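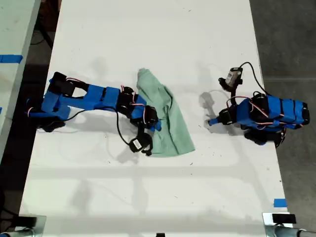 **September, dye bench, started 7:40 a.m.**

Green again. The recipe that gave us a perfectly decent pale green in the spring now gives us a perfectly decent pale gray, with a green thought in it somewhere. Same powder (Zalline, lot 852, same tub, lid on), same cotton, same handwriting on the recipe card. I would like to blame the card.

Things already ruled out, so that we can all stop suggesting them:

- The scale. Checked it against the brass weights, then against the other scale, which disagreed with the brass weights and has been put on top of the cabinet to think.
- The tub. Stirred it to the bottom with the long spoon. No clumps, no layers, same color all the way down. My sleeve is now a better green than anything we've dyed this month.
- The thermometer. Reads right in ice water and right in boiling water. I trust it in between, perhaps foolishly.

Not ruled out: the water. We went over from the rain tank to the Plonircombe supply over the summer when the tank was drained for patching, and it never got switched back. The kettle has been growing a crust. I had taken this as a comment on our cleaning.

**Test A.** Two jars, same cloth cut from the same end of the bolt, same dye weight, 2% on weight of fabric. Jar one got tap water, jar two got bottled distilled. Both in the Economou bath at 60 °C, lids loose. Stirred when I remembered, and I remembered both jars at the same times, so at least the neglect was evenly applied.

Pulled them at the end of the hour and rinsed until clear. Wet, they looked identical, and I wrote "no difference, wasted morning" here and then crossed it out once the pieces had dried. The tap piece is gray-green and slightly blotchy at the fold. The distilled piece is green. It isn't quite the spring green, a bit bluer, but nobody would call it gray unless they were trying to get out of buying it.

So water, mostly. Note for whoever reads this next: do NOT judge wet. It's written on the wall. I wrote it on the wall.

**Test B.** Tried to rescue the tap water with softener, the Fultitz crystals from under the sink. The packet says "a pinch per wash," and I'd love to meet the pinch. I weighed mine and wrote the number on the jar in marker, and then the steam took it off. Will repeat with the number written in this book, where numbers live. For what it's worth, the result sat between the other two, closer to the good one. No blotches.

**Test C.** Scoured the cloth a second time before dyeing, tap water, no softener. Came out even but still gray. That tells me the blotches were our scouring and the gray is the water, two separate problems that had been going around together in a coat. Irritating, because it means the last batch was wrong twice.

*Later, after lunch.* Rinsing. I have been doing it until the water runs clear, except that clear depends on which sink you're at, and the one by the window is more optimistic. From now on it's 3 rinses, fresh water each time, then look at the last one in a white bowl. If it's tinted, keep going and write down how many it took. Used this on a leftover strip from Test A, and the third bowl still had color in it, so the pieces I called finished this morning probably weren't. I've rinsed both again and pinned them back up. The ranking hasn't changed.

Still haven't explained the blue shift. Possibilities:

1. The rain tank had something in it that helped. Given what came out of it when it was drained, I can believe this.
2. The spring swatch has yellowed on the board. It's been opposite the window for months. There should be a piece of it in the closed drawer and there isn't, only a label for one.
3. I am remembering it greener than it was.

To settle number 2, I've cut today's distilled piece in half. One half is on the board, the other is in the drawer in an envelope, with its label attached to it this time. Please don't use it to wipe anything.

**Next:**

- Repeat B with a recorded weight of crystals.
- Borrow hardness strips, or buy some. Ours expired and all read the same cheerful pink, including in distilled.
- Find out whether the tank patch has cured, and whether anyone ever reconnected the downspout. I looked from the yard and couldn't tell.
- Descale the bath. It's louder than it was.
- Redo the gray batch, or sell it as "sage." The customer asked for green, so redo.

Sleeve went through the wash at lunch. No change at all, excellent fastness.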